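Home | Clubs | Competitions | Grounds | Records | Index

Cormier Cup
Rosaire Paquette, last revised October

The Cormier Cup is a knockout competition for women's football clubs playing below the national divisions. It is open to first teams only and is played every season between autumn and spring, with the final held on a neutral ground where one can be found. The competition takes its name from the Cormier family, who ran a sports outfitters in Grokton and gave the original trophy.

The cup should not be confused with the Cormier Shield, a pre-season match between the cup holders and the league champions. The Shield was dropped after a few seasons when clubs found it hard to raise a full side in August.

Format

Entry is limited to 12 clubs. Four of them, chosen by league position in the previous season, receive a bye, and the remaining eight play in the first round. The four winners join the four clubs with byes in the quarter-finals. From that stage the draw is open and there is no seeding.

All ties are settled in one match. If the scores are level after 90 minutes, the match goes straight to penalties. Extra time is played only in the final. In the early years drawn ties were replayed at the ground of the visiting side, but replays often clashed with league fixtures and the rule was changed.

The home club in each round is the first drawn. A club without floodlights must offer a Sunday afternoon kick-off or give up home advantage. Midweek ties are normally played on a Tuesday.

Each side may name five substitutes and use all of them, in no more than three stoppages. A player may appear for only one club in the competition in any season. This applies even if she was an unused substitute for the first club, a point that has caused more disputes than any other part of the rules.

History

The competition grew out of a set of friendly matches between Grokton Ladies and Gukis Town Women, played at the end of each season for a small plate. Other clubs asked to take part, and the two founders agreed to a proper knockout. The first cup had only six entrants. Grokton won it, beating Gukis 3-1 in a final played on a park pitch with no stand.

Gukis won the next two finals, both against Pludora Athletic Women. In the second of these they were a goal down at half-time and had a defender sent off shortly afterwards, but scored twice from corners.

The number of entrants rose steadily after the league was expanded, and the present limit was set to keep the competition within the time available. A proposal to add a preliminary round has been put to the clubs twice. It was rejected both times, mainly on grounds of travel.

One season was abandoned after the quarter-finals owing to a long spell of frozen pitches. The four remaining clubs are listed in the records as semi-finalists and no winner is shown. Some club histories count Grokton as joint holders for that season, but the competition's own list does not.
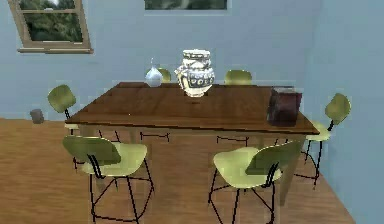 Wooden dining table with a patterned vase (computer rendering).

Trophy

The original trophy was a two-handled silver-plated cup on a black base. The winners' names were engraved on small shields fixed to the base, and when these ran out a second tier was added. The handles were repaired several times, and by the time of its retirement one of them was noticeably lower than the other.

The present trophy is slightly taller and has no lid. It is held by the winning club for 11 months and must be returned clean and with its engraving done at the club's expense. Players in both finalist squads receive a medal. A separate award for the player of the final was introduced later and is decided by the match officials.

Finals

The final was at first played at the home of whichever finalist won the toss of a coin. Neutral grounds came into use after complaints from Pludora, who lost the toss in three finals running. Since then most finals have been staged at Mill Lane in Grokton, unless the Grokton side has reached the final, in which case the match is moved to Gukis.

The highest recorded attendance is 2,485, for a final between Grokton and Pludora at Gukis Town's ground. Admission was free for children and the men's team had no fixture that day. Pludora won 2-0, their first success in the competition after five defeats in the final. Before that match no final had drawn a crowd of more than a thousand.

The lowest attendance is disputed. The match report for one of the early finals gives a figure of 97, but it is not clear whether this includes people watching from the footpath behind the far goal.

Records

Most wins: Grokton Ladies, seven.
Most finals lost: Pludora Athletic Women, five.
Biggest win in a final: Gukis Town Women 6-0 Harbour Rovers.
Biggest win in any round: Grokton Ladies 14-0 Eastfield, first round.
Longest penalty shoot-out: 11-10, Harbour Rovers against Pludora, semi-final.

Grokton are the only club to have won the cup in three consecutive seasons. They did so without conceding a goal in the third, although two of the four ties went to penalties after goalless draws.

No club has won the cup in the same season as gaining promotion to the national divisions. Gukis came closest, losing the final on penalties a week after going up. Promoted clubs are no longer eligible to enter, and may return only if they are relegated.

Coverage

Match reports appear in the local weekly papers and in club programmes. The final was covered on hospital radio for many years, with commentary from the touchline. Film exists of several finals, most of it taken by supporters, and the semi-final shoot-out between Harbour Rovers and Pludora survives apart from its first two kicks.

Results from the early seasons are incomplete. The scores of all finals are known, but goalscorers are missing for a number of quarter-finals, and two first-round ties are recorded only as home wins.

See also: Cormier Shield; Gukis Town Women; List of women's knockout competitions; Mill Lane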